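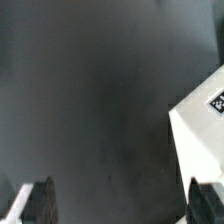 The small furniture kit started as a way to practise putting flat-pack pieces together at a size that fits on a desk. Suryani Rahman drew the first parts in September and the set has grown slowly. All the parts are plain white, and we work on a dark grey surface so the edges are easy to see. The block with the sloping top has a sharp corner at one side, and against the grey you can tell where one face stops and the next begins. A small square marker is printed on the upper slope. This page was put up on March 5, 2021 and covers the parts we call Drevier and Altell.

Drevier: the angled part

Drevier has had its slope redrawn twice. The first version was too steep and slid about when anything was leaned on it. Tolera Abdella made the present one, which is 77 mm along its longest side. Light falls differently on the two faces, and the lower one comes out much brighter. Please pick it up by the sides and keep your thumb off the marker, as the print gets grubby.

Altell: the table-like part

Altell has a flat top with a squared-off corner and a straight edge. A short round peg stands up from the top, and the marker sits flat beside it. Underneath, the part is recessed, with an upright side wall going down. The drawing is by Nuria Lemma. An earlier one had a longer peg, and she shortened it after two of them snapped. 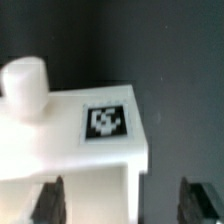
Storing and borrowing

The kit lives in the second drawer, in the tray marked Zullel. Each part has its own space, and Altell goes in with the peg facing up. Spare markers are in the envelope at the back. If you want to borrow the kit, write your name on the sheet inside the drawer and bring everything back in the same tray. Questions about the drawings should go to Lucimara Barros.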